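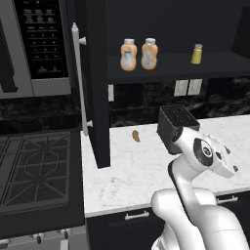
Nunport 厨房场景包，仿真渲染画面：机械臂停在烤面包机前

Nunport 厨房场景包：给机械臂攒示范数据用

真实厨房里采数据，最费的是擦桌子的时间。Nunport 场景包把厨房整个搬进仿真，灶台永远不油，酱料瓶摔了点一下重置就回来，唯一会累的是握着遥操作手柄的那个人。这一点我们暂时没有办法，下个版本也没有。

场景包含 37 套厨房布局，柜门、台面、背板的材质可以分别替换。上图这套黑柜配白色大理石纹台面，是客户挑得最多的，也是抱怨最多的：黑色烤面包机挨着黑灰色背板，视觉模型头几天常常认不清边界。要是只想让成功率曲线好看，请选浅色背板。要是打算以后真进别人家厨房，建议还是从这套练起。

采集流程
操作员用手柄控制机械臂完成任务，系统同步记录关节角度、夹爪开合、多路相机画面和任务的文字指令。每条示范结束后由操作员自己判定成败，误判可以在回放界面里改。失败的示范默认保留，单独归档。很多团队一开始嫌它占硬盘，后来又写信来问能不能找回。

随包任务共 147 个，从“把瓶子放到台面上”到需要好几步的早餐准备。小物件的位置和朝向每次随机，随机范围可调。调得太大，面包会出现在灶架上，物理上没错，教学上请自行斟酌。

规格
导出频率：最高 60 Hz
附带人工示范：900 条，均已复核
操作设备：手柄、空间鼠标，键盘也行（不推荐，手腕会有意见）
授权：按实验室计，不按人头计
更新：每年三月

不包含
机械臂实物。每个月都有人问。
真实世界的成功率保证。仿真里抓得稳，换到实机上还要补采一批，补多少看您的相机标定做得怎么样。

试用版含两套布局，附带示范不开放导出。报价请联系 Estbridge 办事处，找 Viera Kováčik，邮件里写明所用机械臂型号，能少来回两封信。

读者评论（4）

Kaiwen Ye：用了一个学期。回放界面很顺手，就是改判定没有批量操作，一条条点到怀疑人生。

Yufang Cui：请问随机范围能按物体单独设吗？我只想让瓶子乱跑，烤面包机老实待着。

Viera Kováčik 回复 Yufang Cui：可以，在任务配置里给烤面包机勾选“固定”。批量改判定已经排进三月的更新。

Benedicta Amoah：键盘那条我没信，试了一下午，现在信了。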